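Sedeswood Tableware Glossary

Terms for cups, pots and trays, in Canadian spelling. Entries are plain text, one per line, sorted by catalogue code.

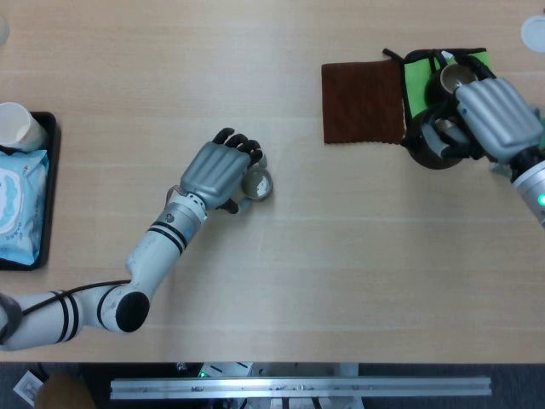 Small round grey cup, light wooden tabletop.

Colour is recorded separately for body and interior – never merged. Release 2 drops the Munen codes. 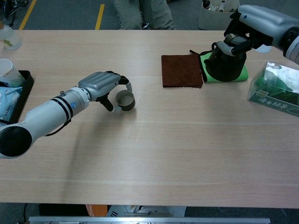
Blank fields mean the term was not checked. Labelling errors go to the Trerkska tracker. Next release: December.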